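To: members-discuss
From: Eratora Secretariat
Subject: Re: Household goods in shared storage, revised terms from May

Dear members,

Thank you to those who wrote in after the notice on the revised storage terms. Most of the messages raised the same point, and we are replying to the list so that all households have the same answer. The message that put the matter most fully is quoted in part.

> The notice says that furniture left in the Flurkholm store after May will be
> charged by the bay. We have one bay and have never gone over it. Does the
> charge apply to us, or only to households with goods in the corridor? Also,
> the form asks for a "declared value" for each piece. We have a table that
> came down through the family and no idea what to put. Is a photo enough?

To take the first question: the charge applies to the second bay and any bay after that. A household that keeps its goods inside one bay will see no change. Goods in the corridor are a separate matter. They are a fire safety concern and must be removed whether or not a household is willing to pay for more space. Items still in the corridor 15 days after the new terms begin will be tagged and moved to the Soler building, where they may be claimed at the front desk.

On the second question, a photo is enough for the description, but a value must still be entered. The insurer for the store does not accept a blank line. If the household has no receipt and no appraisal, please enter the amount it would cost to buy a similar used piece today and write "owner's estimate" next to it. The limit for any one item without an appraisal is $400. Items above that limit may be stored, but the amount over it is not covered.

Photos may be taken at home before the piece is moved. Please show the top surface and any pattern or mark that would help staff tell it from a similar piece. It does not matter if other things are on it at the time.

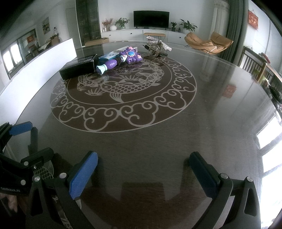
Round dark table with fish medallion, top surface.

Several members also asked about labels. Each stored item needs a Stiketetti label with the household number and bay number. The labels are free and come in sheets of 6. Please place the label on the underside or the back of the item -- the adhesive is strong and can lift varnish. For glass, polished stone or lacquer, use the tie-on version, which is kept in the same drawer at the Soler desk.

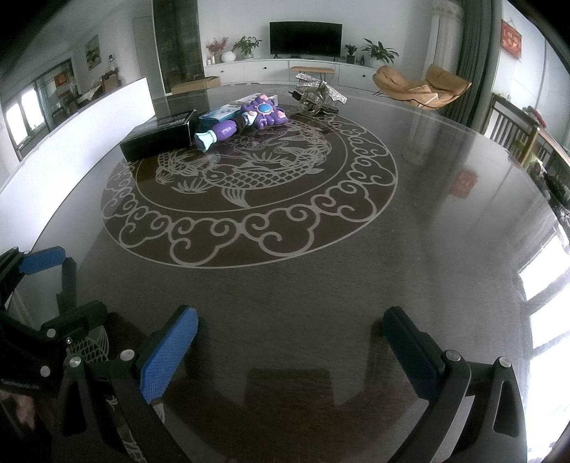
Households that share a bay should file one form between them, signed by both. Where two forms have already been sent in for the same bay, the office will keep the later one and return the other. If the two forms list different goods, both households will be contacted before anything is entered in the register.

The loading door at Flurkholm will stay open until 6 in the evening through the end of May. Carts are lent for up to 2 hours at a time and must be signed out. The freight elevator may be reserved by replying to this address with the household number and a preferred time. Please do not reserve through the general calendar, as those entries do not reach the store.

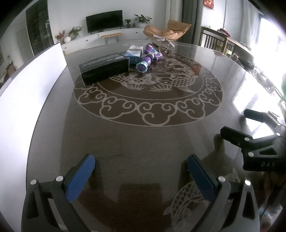
Large tables should be stored flat or with the legs removed, and with a blanket or board between the top and anything placed against it. Eratora does not supply blankets. Damage caused by poor packing is not covered under the existing policy or the revised one.

Forms already accepted under the old terms remain valid until their printed end date. A household in this position needs to do nothing now and will receive the new form with its renewal notice.

Questions about a particular bay should be sent to the office and not to the list, as they often include household numbers.

Sincerely,
Eratora Secretariat
Storage and Common Property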